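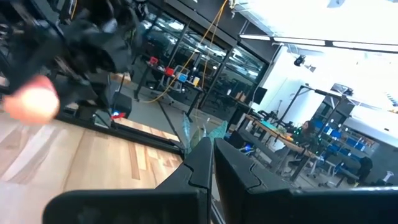 Drape is how a textile hangs and folds under its own weight. It depends on fibre, yarn twist and weave, and finishing can change it a good deal. Soft, crumpled folds like those in the teal-green cloth are worth sketching before you handle any sample. Bring the Peltonen swatch card to the week 4 tutorial. 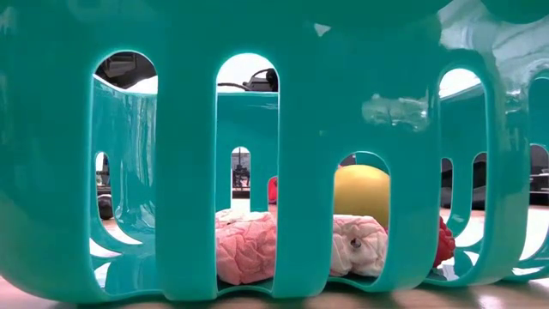

TXT3508 | Topic 10: Colour and light

Teal sits between blue and green, and gloss alters how we read it. Highlights go nearly white while shaded parts, such as a basket's rim, look darker. Match colours in daylight by the window, then check them again under the studio lamps.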